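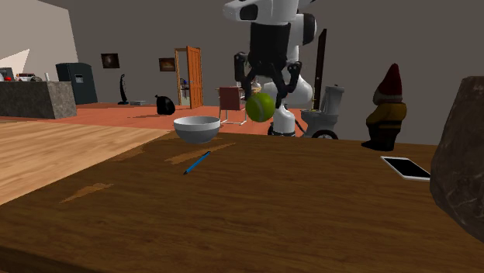

November 2023, sim bench

Spent most of the day on the tennis ball fault, and I'm afraid I only have half of it. The run stops with the ball gripped just above the far side of the table, next to the bowl, and the release command simply never arrives. Samira spotted it first, bless her, when episode 485 timed out and the log kept cheerfully reporting "placed".

Kevin and I replayed it 20 times over a big pot of tea. My hunch is the contact check: I think it takes the fingers touching the ball for the ball touching the bowl, so the planner believes it's finished. Gregor suspects the June physics update instead, and he may well be right!

Until we know, please don't send this build to the real arm at Rundcombe. I've locked the branch and left Giuliana a note. Tomorrow: old physics, same seed, pen and phone left where they are.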